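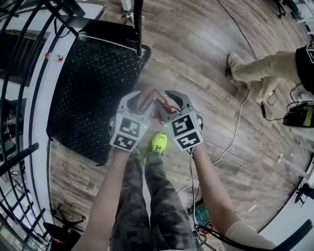
Walero to redevelop Stududwood ground

Walero FC has lodged plans to rebuild the eastern side of its Stududwood ground, adding 1,225 covered seats and bringing total capacity to over 2,000.
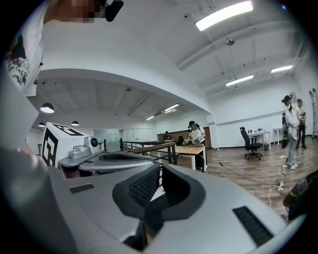 The existing terrace, which holds 800, will be removed in October. Drainage under the pitch will be replaced at the same time, and the playing surface will be moved 2 metres west to meet league run-off rules.

Plutance has been named as head contractor. The club will play home matches at Mushi Park until the work is finished.

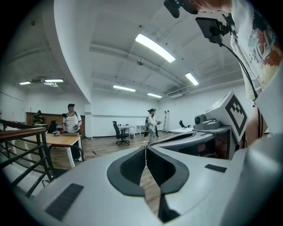

Season members will keep their current seating category. Parking arrangements for Mushi Park will be published before the first home fixture.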